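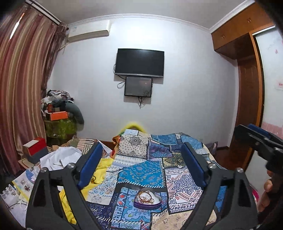

Jaws open over the jewellery box, with the second gripper in view at right.

Grasp-state labels from width alone: notes on the Gratora 41 build

November 18, 2024

I have spent most of the time since July on the part of Gratora that decides when a hand-held gripper is holding something. The tracker gives a pose, the jaw linkage gives an opening width, and the segmenter has to turn the two into a sequence of labels the policy code can train on: approach, close, hold, release. For mugs and boxes the old threshold rule was adequate. For jewellery it was wrong often enough that I stopped trusting any summary plot that included it.

The old rule

Gratora 40 and earlier used the jaw width and its derivative. If the width dropped and then stayed flat above the fully closed value, the segment was labelled a hold. If it went flat at the closed value, it was an empty close. This works whenever the object is thick compared with the noise on the width estimate.

A bangle is not thick. Gripped across the band, it leaves the pads nearly as close as they would be with nothing between them, and the pads have enough give to take up part of the difference. Fine chain and cord are worse. The rule labelled these as empty closes, and the downstream filter discards empty closes by default, so the thin-object demonstrations were quietly leaving the training set. The loader reported no error. I only found it by sorting a manifest by discard reason.

Lowering the threshold moved the failure elsewhere. On a set of 4,000 close events from the Pistundale recordings, any setting that kept the bangles also admitted closes on nothing at all. I tried a per-session calibration of the closed value, which helped with drift between units and did nothing for the overlap.

Adding the image

The new rule keeps width as a gate and adds a small crop around the pad tips, projected from the linkage model. Inside the crop there are two signals. The first is a mask of anything between the pads that moves rigidly with the gripper over a short window. The second is the residual optical flow once the gripper's own motion has been removed. Background seen through the gap should move as the gripper translates. A held object should stay put in gripper coordinates.

A ring complicates this, as the crop contains both. The thin band is fixed to the jaws, and the bedspread print visible through the middle of it belongs to the world. My first version took a majority vote over pixels in the crop, and the print won every time. The second version looks for a connected component that touches both pad regions and ignores the interior. That one I kept.

Patterned bedding turned out to be a reasonable stress test. The printed panels have dark bands and slanted white dashes between them, and the dashes are similar in scale to the edge fragments a shiny band produces. With the flow window at seven samples the two separate if the gripper is moving. If it is stationary they do not, and the label is carried over from the last confident window. I would like something better for that case.

The tracker is less bothered. Mirevis gets plenty of corners from the print and very few from the wall, so when the wide view is mostly wall and ceiling the translation covariance grows. The television, cables and crown moulding are what it has to work with up there. I considered masking the television, given the reflection on it, but removing it cost more in feature count than it saved in bad matches. It stays in.

Two grippers, one view

Each gripper can appear in the other's camera, and the mask stage was treating the neighbour's pad as an object candidate. The pads are the same blue. Where the two units work close together, the far one can enter the crop and get labelled as held.

The fix is dull. Mirevis already solves both poses in a shared frame, so Gratora now projects the linkage model of the other unit and subtracts it before the component search. The projection needs padding for calibration error. I set it by hand, and it is too generous at short range, where it can remove part of a real object along with the neighbour. Hands and sleeves are handled by the existing person mask and needed no changes.
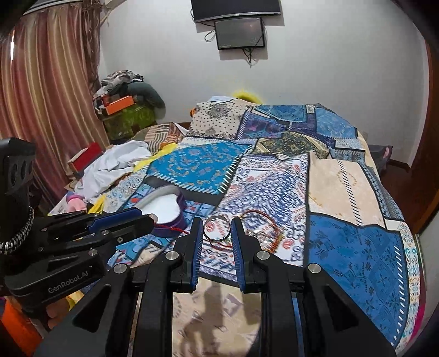 What is in the build

The Bustamante branch has been merged. Changes to be aware of:

hold_rule now defaults to width_crop. The previous behaviour is still available as width_only.

Empty closes are written to the manifest with a reason code and are no longer dropped at load. If your scripts assumed they were gone, filter them yourself.

Relabelling an old session needs the linkage model file for both units. If one is missing, Gratora stops with an error.

The crop is cached at full resolution. Disk use goes up.

Still open

Cord. A loop of cord lying on the bed next to the jaws can be dragged by them without being gripped, and the rigid-motion test passes for the part nearest the pads. I hand-checked 400 events and cord made up most of the remaining disagreements. Tracking the component a little past the crop boundary should separate a held section from a dragged one, though it means running the mask on a larger region, and that stage is already the slow one.

Clear and silvery pieces are also unreliable. The mask tends to break them into fragments, none of which touches both pads. I have left those labels as unknown for now and the planner ignores them.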